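4.2 The memory task

We put the Skomuston kit through its paces on an old desktop tower, laid on its side with the panel off. The kit ships with two grippers and a teaching package from Boltum, and I'll admit I liked it more than the Bassi unit we tried first – the menus made sense and I wasn't forever reaching for the manual. Over June we logged 1589 picks at our Erkgate bench, nearly 54 hours of arm time all up. Picking a module out of the printed fixture (Figure 2) was the easy bit. Lining it up with the slot took us a lot more fiddling.

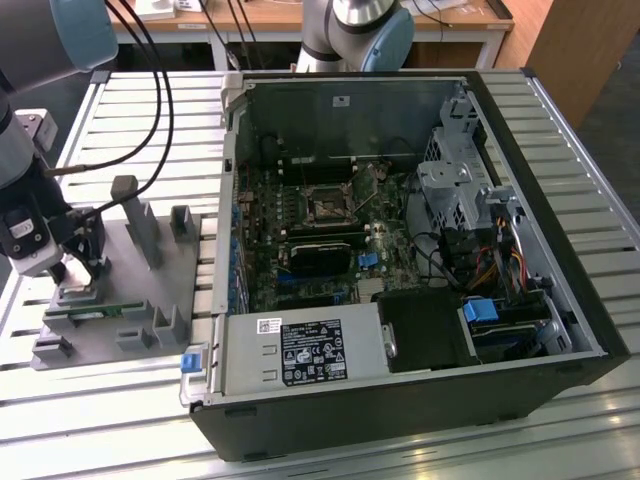
Figure 2. Gripper lowered toward a memory module in the fixture, beside the open tower.

4.3 Setup time

Getting started was pretty quick, bar the calibration, and I redid that twice.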